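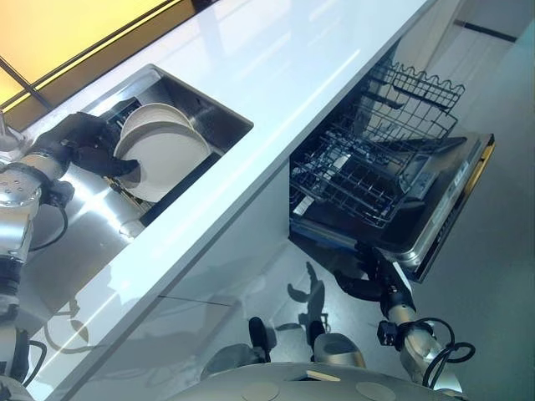 4. Submitting a music video to Lirasik

Before you start, have your finished master file and a signed release from each performer.

1. Sign in and open the Director tab.
2. Select New Entry and type the title as it should appear on screen.
3. Add credits. List the director first, then the artist.
4. Upload the master. Files over 20 GB must be split into parts.

Note: Credits lock after 9 p.m. on the day you submit. To change one later, write to Hae-won Yang on the Seol desk.

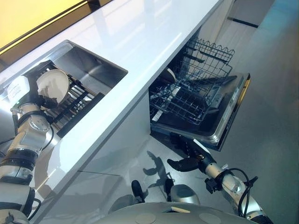 5. Choose a festival category. You can pick up to two.
6. Upload the releases as one PDF.
7. Press Submit and write down the entry number.

Caution: Do not close the browser while the bar is moving – the upload will start over from zero.

If error 3390 appears, the audio track is missing. Export the file again and repeat step 4.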